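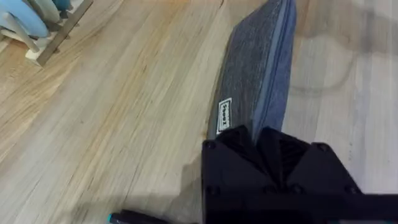
Saturday, September 5, 2020

Dye day, finally. I've been putting this off since January and the bag of walnut hulls in the shed was starting to feel like a reproach, so I got the big pot out before breakfast and just started. Kenau recipe again, with the changes I scribbled on the back of the last sheet (can somebody please copy those into the binder? my handwriting will not survive another winter).

Weighed out 415 g of hulls, dry, soaked since Thursday night. The smell is something. Brought it up slowly and held it at 57 C, or as close as that burner lets you – it drifts up the minute you turn your back, so I pulled a stool over and read most of the Skodska catalog while I babysat it. Their new worsted looks lovely and I can't afford any of it.

Two skeins in. One is the Maurya single ply, the other is the mystery wool from the bottom drawer, which I'm pretty sure is a blend because it took the color so unevenly last time. I wetted them both out properly this time! Last round I got lazy and you could see it in every yard.

Notes on color so far: the Maurya went tan almost right away, then sat there and sulked for an hour, then went a really good deep brown. The mystery skein is lagging and has a pinkish thing going on near the ties. Might be that I tied it too tight. I loosened the ties and put it back in for another go.

I did not use iron. I know we said we'd try it for the Flondotar order, but I want one clean result with plain hulls before we start saddening anything, otherwise we'll be arguing about which bit did what. If they want gray they can wait a week.

Other stuff:

- The long thermometer reads 2 degrees high against the new one. I put tape on it. Don't peel the tape off.
- We're out of the pH strips, the good ones.
- Strainer cloth is done for, I cut it up for rags.
- Leftover bath is in the lidded bucket by the door, labeled. Should be good for a pale second round if anyone has scraps.

Both skeins are cooling in the pot overnight. Rinse tomorrow, then a strip of each goes in the window for the fading test.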